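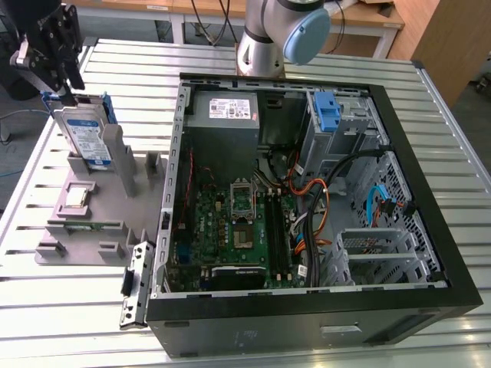 작업대 위의 개방형 데스크톱 본체와 부품 고정 트레이. 그리퍼가 하드디스크 드라이브 바로 위에 위치해 있다.

1/12
Skovcombe 공동작업장 자동화 분과에서 진행 중인 데스크톱 조립 셀 제작 현황을 공유드립니다. 본 셀의 내부 명칭은 Gisora이며, 중고 본체에 부품을 장착하는 작업을 로봇 팔로 수행하는 것을 목표로 합니다.

2/12
현재 대상 부품은 CPU, RAM 모듈, 3.5인치 하드디스크 드라이브입니다. 세 부품 모두 회색 3D 프린트 트레이에서 출발합니다. 그래픽카드와 전원공급장치는 이번 단계의 범위에 포함되지 않습니다.

3/12
본체는 측면 패널을 분리하고 눕힌 상태로 작업합니다. 세운 상태에서의 장착도 초기에 검토하였으나, 메인보드에 수직으로 접근하는 편이 경로 계획과 힘 제어 모두에서 유리하다고 판단하였습니다.

4/12
트레이 설계는 Beat Sutter 님이 담당하였습니다. 하드디스크는 파란색 캐리어 브래킷을 부착한 채 위쪽 슬롯에 세워 두고, CPU는 왼쪽 아래의 오목한 자리에, RAM은 그 아래의 좁은 슬롯에 눕혀 둡니다. 부품별 파지 방향이 다르므로 높이와 여유 공간을 각각 별도로 산정하였습니다.

5/12
트레이 출력에는 필라멘트 약 700g이 소요되었습니다. 첫 출력본은 RAM 슬롯의 폭이 부족하여 폐기하였고, 두 번째 출력본은 기둥 하나가 탈형 과정에서 파손되었습니다. 현재 사용 중인 것은 세 번째 출력본입니다. 도면은 분과 공유 폴더의 Trummer 디렉터리에 있습니다.

6/12
장착 순서는 CPU, RAM, 하드디스크로 정하였습니다. CPU 소켓의 금속 고정 브래킷은 사람이 미리 들어 올려 둡니다. 레버 조작의 자동화는 그리퍼 손끝을 새로 제작한 이후에 재검토할 예정입니다.

7/12
지난 수요일까지 누적된 파지 시험은 300회이며, 이 중 228회가 재시도 없이 완료되었습니다. 여기서 완료란 부품을 트레이에서 들어 올려 목표 위치 상공까지 이송한 경우를 말합니다. 삽입 성공률은 별도로 집계하고 있으며, 표본이 아직 적어 이번 게시물에는 기재하지 않습니다.

8/12
실패 사례의 대부분은 RAM에서 발생하였습니다. 모듈이 얇아 손끝이 트레이 벽면에 먼저 닿는 경우가 많았습니다. Gion Camenzind 님이 접근 각도를 수정한 뒤 빈도가 줄었으나, 모듈을 집은 후 미세하게 기울어지는 현상은 남아 있습니다.

9/12
케이블 정리에 관한 문의가 여러 건 있었습니다. 본체 내부의 전원 케이블과 SATA 케이블은 현재 고정하지 않은 상태로 시험합니다. 실제 중고 본체의 조건을 반영하려는 것이며, 경로 계획에서는 케이블이 지나는 구역을 보수적으로 넓게 잡아 회피하도록 설정하였습니다. 이로 인해 RAM 슬롯 부근의 접근 경로가 상당히 제한됩니다.

10/12
안전 수칙을 다시 안내드립니다. 팔이 동작하는 동안 작업대 위로 손을 넣지 마십시오. 트레이에 부품을 다시 배치할 때에는 반드시 동작을 정지하고 제어 화면에서 대기 상태를 확인하십시오. 시험용 본체에는 전원을 연결하지 않습니다. CPU 취급 시 정전기 방지 손목띠 착용은 예외 없이 적용됩니다.

11/12
다음 단계의 작업 항목은 아래와 같습니다.
- RAM용 손끝 재설계 및 출력
- 드라이브 케이지 삽입 시의 힘 한계값 조정
- 트레이 바닥면 고정 방식 변경(현재는 양면테이프, 이후 볼트 체결)
- 제어 스크립트 정리 및 주석 보완
볼트 체결 부품은 Vikolley에 주문하였으며 10월 중 입고될 예정입니다.

12/12
기증 가능한 구형 데스크톱 본체를 계속 접수하고 있습니다. 작동 여부는 무관하나, 드라이브 케이지와 RAM 슬롯이 온전한 제품이어야 합니다. 저장장치의 데이터는 기증 전에 직접 삭제하여 주시기 바랍니다. 접수 및 도면 관련 문의는 본 계정의 메시지로 보내 주십시오. 다음 현황은 RAM용 손끝의 시험이 끝나는 대로 게시하겠습니다.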